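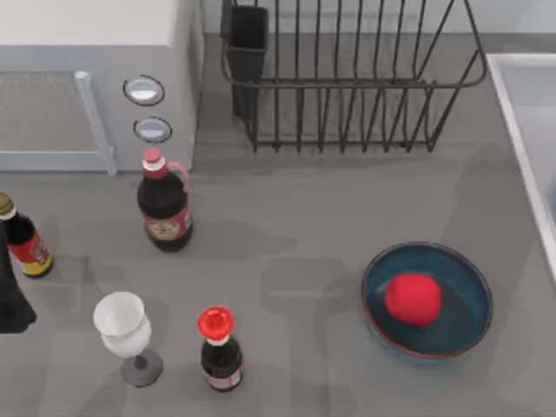
Kitchen counter render. Microwave, dish rack.

Tustance Recipe Cards

README / data card, v3. Last touched 3rd April. Replaces the v2 readme, please delete that one, the column names in it are wrong.

What it is

Transcribed recipe cards from the Tustance swap box. 1,855 cards, one row each. Typed or handwritten, mostly index cards, some backs of envelopes. Home cooking: casseroles, cakes, pickles, a lot of bean soup. A fair bit of microwave cooking from when that was new and people were excited about it.

Text only. Scans exist but are not in this download, see Scans.

Who

Transcription: Rosário Carvalho, Henrique Valente.
Cleanup scripts, this readme: Henrique.
Spelling questions, anything Portuguese: Rosário.
The Aguiar family cards were lent, typed up and given back. No scans of those, by agreement.

Files

cards.csv - the main table
ingredients.csv - one row per ingredient line, joins on card_id
units.csv - lookup for cups, sticks, tins, "glass" etc
skipped.txt - ids we gave up on, with a word or two why
changes.txt - not complete before v2, sorry

All UTF-8, comma separated, quotes around anything with a comma in it. Excel will mangle the fractions if you double click the file. Import it as text.

Columns in cards.csv

card_id: T plus a number. Gaps are normal, ids don't get reused.
title: as written. "Mom's good one" is a real title and so is "Cake".
title_plain: our guess at a usable title. Blank if no guess.
section: the divider the card was filed behind. Often wrong. We left it.
lang: en, pt, or mix
body: full text, line breaks kept as a pipe character
method: oven, stove, microwave, none, unknown
power: microwave cards only, see below
minutes: total cooking time if stated. Ranges go in as the lower number, full range is still in body.
serves: number, or blank. "A crowd" is blank.
signed: Y or N. Names themselves removed from body, replaced with [name].
legible: 1 to 3, 3 is clean
typist: RC or HV

Columns in ingredients.csv

card_id, line_no, qty, unit, item, note. Qty is text on purpose. Half is 1/2, not 0.5, because some cards say "1/2 or a bit more" and we wanted that kept together. If you need numbers there is a function in tools/qty.py that gets most of them. It chokes on "2 14 oz cans". Known.

Power column

Read this before doing anything with times. Cards say High, Medium, 7, "full", 80%, or nothing at all. We kept whatever was there. No conversion to watts, because hardly any card says what oven it was written for, and a five minute potato in one kitchen is an eight minute potato in the next. Do not average these. Somebody did with v1 and got a custard time that would of made scrambled eggs.

If blank, blank. Do not fill with High.

How it was typed

Each card typed once, then read back against the scan by the other person. Aguiar cards were read back against the card itself before returning. Disagreements went to a second look, and if still stuck, [?] in the body. Spelling kept as written, so expect zuchini, zucchinni, zucini. Search on item in ingredients.csv, that one is normalized. Body is not.

Crossed out text: dropped, unless the correction makes no sense without it. Margin notes: kept, in square brackets, with "margin:" in front. These are the best part. Grease spots over a word: [?].

Duplicates: kept. The same lemon bar is in there over and over with small changes, and the changes are the interesting bit. dup_group was in v2 and is gone, it was unreliable. Might come back.

Known problems

- 86 cards have no section. The divider fell out and they were loose in the back.
- Prokska brand margarine is in units.csv as a unit. It was used like one ("1 Prokska", meaning one tub, we think). Tub size unknown.
- T followed by a number in body can mean tablespoon. Do not regex for card ids in there.
- lang = mix is uneven. RC used it for any card with both, HV only where whole lines switch. Fixing that in the next one.
- oven temps are all Fahrenheit except where they clearly aren't. No flag for this yet. Anything at 180 for a sponge is Celsius.
- Pickle and canning cards are typed as is. Old canning methods are not safe by current advice. Text for reading, don't can from it.
- Eggs. Raw in a lot of the desserts. Same remark.

Scans

300 dpi, gray, on the Drurkico drive. Ask Henrique for access. Say which card ids, the whole folder is too big to mail and the sharing link expires. Fronts and backs are separate files. If a back is missing it was blank, or we forgot. Usually blank.

What it's good for

Looking at how people write instructions. Unit words. Local names for dishes. Regional spelling. Finding a coffee cake. Teaching somebody to clean a messy table, it has been used for that and works fine.

What it's not good for

Nutrition numbers. Anything that needs dates, almost none of the cards have one. Claims about what a whole town ate: this is one box, filled by people who like sharing recipes, and people who like sharing recipes bake more than they boil.

Using it

Free to use, copy, print. Credit "Tustance Recipe Cards" and the version. Don't try to put names back. If you recognize a card and want it out, write with the id and it comes out at the next version, no reasons needed.

Changes v2 to v3

- minutes is a number column now, was text
- power split off from method
- "tsp" and "t." merged in units.csv, "T." left alone
- retyped the January batch, had the line breaks lost
- removed dup_group
- fixed "cream of tarter" in item, left in body

To do

lang cleanup. Temperature flag. A short glossary for oleo, salad oil, "quick oven", number 2 can. Rosário has half of that one on paper. Check the jello salads, several are filed under Fish.

Corrections welcome, send card id, column, what it says, what it shoud say. One per line if you can.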